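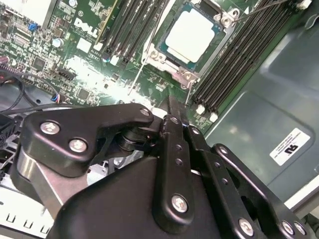

January, workshop notebook, Prostumton office

Third go at the shift handover meeting. Started at 7.45, ran 16 minutes against a target of ten. The agenda went out the night before this time and most people had read it. The sticking point is still the actions list. Items go on as single words and by the next morning the owner can't say what was meant. Last time's list had one that just said "Dell", and with a Dell board in view, CPU in its socket and memory slots either side, that could mean nearly anything. New rule from today: every action has a verb, an owner and a day, or the note taker doesn't write it down.

Parking lot worked better. Two things went on it (Cellby delivery slots, Holloway rota) and both were dealt with by email before lunch.

Still to try:
- standing up for the whole thing
- note taker reads the actions back before anyone leaves
- dropping the round-the-table update - it eats around half the time

Tried the Cokalell template for minutes. Too long, 45 boxes to fill in. Cut it to one side of A4 and saved the short version in the shared folder. Will run with that until the end of the month, then compare.

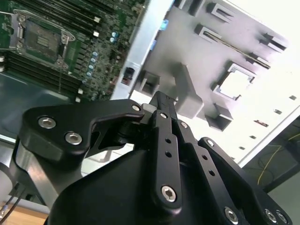
Gripper over the server board and grey panel.

Next entry: who chairs when the shift lead is away. At the moment it drifts.

3 comments | 16 shares

Recent entries
Handover meeting, second go
Booking the small room at Holloway
What goes in the minutes and what doesn't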